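4.2 Keeping the planner honest about what it can see

The planner described in the last section works from a list of things it believes are in the room, and for a long while we were quite happy with how that list was put together. Each picture from the wrist camera went through the segmenter, each segment became an entry, and the entry stayed until something pushed it out. With blocks and mugs on a bench this gave us very little trouble. Once we moved to household tidying, with clothing draped over furniture, it gave us a great deal, and most of this section is about what we changed and why we are fairly comfortable with the result.

The first difficulty is that cloth does not come in tidy units. A shirt folded over itself may be split into two or three segments, and two garments of the same colour may be run together into one. Our earlier code, which we called Ojo, made a firm decision on every picture and then had to live with it. The present version, Clandura, holds its decision back. It keeps a loose group of cloth segments, along with a score for how likely each pair is to belong together, and it asks the planner for another view whenever the best grasp depends on the answer. We borrowed the scoring step from Laurențiu Munteanu's earlier work on sorting bedding, and changed it only a little.

The second difficulty is the gripper itself. Both fingers sit in view of the wrist camera nearly all of the time, and they cover exactly the part of the picture we would most like to have. A fixed mask is the usual cure — and we did begin with one — but the fingers open and close, so a mask wide enough for every position throws away a good deal of useful floor and furniture. We now draw the mask from the measured finger opening at the moment the picture is taken. Figure 3 shows a view with the fingers well apart and clothing on the sofa to the right, where the right finger's mask comes up close to the red garment and the white pieces lie partly under or beside it.

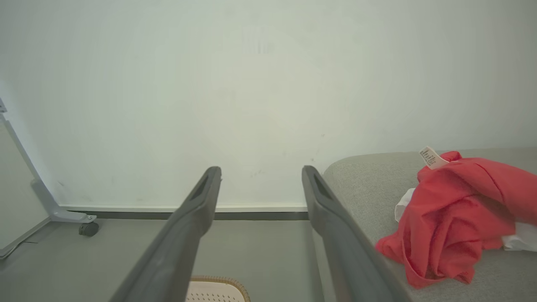
Figure 3. Wrist view with an open, empty gripper. The red garment is treated as one group; the two visible white areas are kept as separate entries until a further view is taken.

4.3 Choosing the next view

When the planner asks for another look, it has to be told where to look from, and we tried hard to keep this part simple. The arm considers 13 candidate wrist poses, drops any that would bring a finger too near the furniture, and ranks what is left by how much of the uncertain cloth each pose should uncover. A pose that shows the fold between two segments is worth more to us than one that shows a larger patch of plain fabric. Ingrid Bellamy suggested adding a small cost for long arm movements, and this cured a tiresome habit the arm had of swinging back and forth between two views that were nearly as good as each other.

We ran the full system on 281 pickup attempts during August, all of them with everyday clothing. The planner asked for at least one extra view in 90 of these, and in 40 of those 90 the new view changed which garment it chose to pick up first. We had expected the second number to be smaller. The remaining requests left the choice as it was, and we would like to bring their number down, as each one costs the arm time that a person waiting for the room to be tidied would surely notice.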